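Home Topics Ask Unanswered Members Sign in

How do I get a musty smell out of a secondhand cedar chest?

Catrin James

Hello everyone, and thank you in advance for reading all of this, because I do tend to go on. In October I bought a cedar chest from an estate sale out in Trultville. It's a lovely old thing with a curved lid and brass corners, and I had big plans to keep my grandmother's quilts in it at the foot of the bed. The trouble is that it doesn't smell like cedar at all. It smells like a basement, with a bit of old perfume on top.

So far I've wiped out the inside with a damp cloth and left the lid open for 10 days in the spare room. That helped for a little while, and then I closed it overnight and the smell was right back in the morning. My sister says to paint the inside with polyurethane and be done with it, but I have a feeling that's wrong for cedar. There's no mold that I can find, only one darker patch on the floor of the chest near the back corner. Is there a way to save it, or will the quilts have to live in the closet?

Ishbel MacKinnon

Oh, please don't put polyurethane in there! Your feeling is a good one. Cedar smells the way it does because of the oils in the wood, and once you seal the inside you've sealed those in too. Finishes can also go sticky in a closed chest, and you don't want that anywhere near a quilt.

I've brought back two of these chests, one my mother's and one from a church sale in Clonside, and the second was much worse than yours sounds. I did it slowly, over most of a winter.

Start by getting every bit of dust out with the brush end of the vacuum, especially down in the corner joints, where a surprising amount of old lint and moth bits can hide. If there's a paper or cloth lining, it needs to come out. Linings hold a smell longer than the wood does, and I suspect that's where your perfume is living if you have one.

Then put an open bowl of baking soda in the bottom, close the lid, and leave it for a couple of weeks. Change the soda and do it again. Plain activated charcoal from the pet store works even better in my opinion, though it's messier. On dry, breezy days I'd carry the chest out to the porch and prop the lid, but keep it in the shade so the sun doesn't split the top.

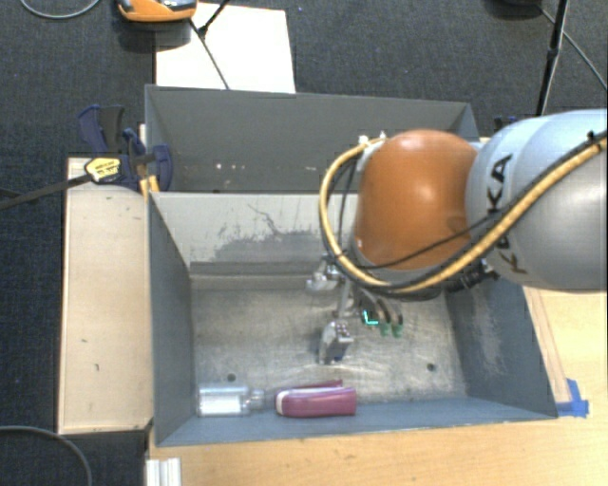

The last part is sanding, and I'd wait until the musty smell is mostly gone before you do it. Use a fine paper, 220 grit or close to it, and go lightly with the grain over the bare inside surfaces only. You're just taking off the tired top layer. Wear a dust mask, as cedar dust is hard on the chest (yours, I mean), and vacuum again when you're done. When I opened my mother's the next day I had to sit down for a minute. It smelled exactly like her bedroom used to.

About that dark patch - hold your hand flat on it on a damp day and see if it feels cooler than the rest. If it does, there may still be some moisture in the board, and I'd let it dry out well before you sand.

One more thing about the quilts. Bare cedar can yellow old cotton over the years, so wrap them in a clean white sheet or acid-free tissue first, and take them out to refold now and then. I do mine when I change the clocks so I don't forget.

Colton Leclerc

white vinegar. wipe it down, let it dry, done. worked on my dresser

Hjørdis Hägglund

I agree with nearly everything Ishbel wrote, and I'd only go easy on the vinegar. A little on a well wrung cloth is fine, but cedar soaks up liquid, and a wet chest with a tight lid is how the trouble gets started in the first place. Wipe one side at a time and let it dry all day with the lid up.

Do have a look underneath, too. People forget the bottom! Mine had stood on a stone floor for some 29 years before it came to me, and the smell was all in the underside of the boards. I cleaned and sanded that part, put four little felt-bottomed feet on it so the air could get under, and it has been sweet ever since. If yours is against an outside wall, pull it forward a few inches as well.

And please check the latch before you put it to use, if there are children in the house or children who visit. Some of the older chests lock by themselves when the lid drops and can't be opened from inside. If yours is like that, take the lock off completely until you can get a safe one. You'll need a screwdriver and a bit of patience with the old screws.

Catrin James

Thank you all so much! There was a lining, a thin flowered paper I had taken for part of the wood (I need better glasses), and it came up in strips this afternoon. The charcoal is in now and the lid is down. The latch does catch by itself, so that's coming off tomorrow.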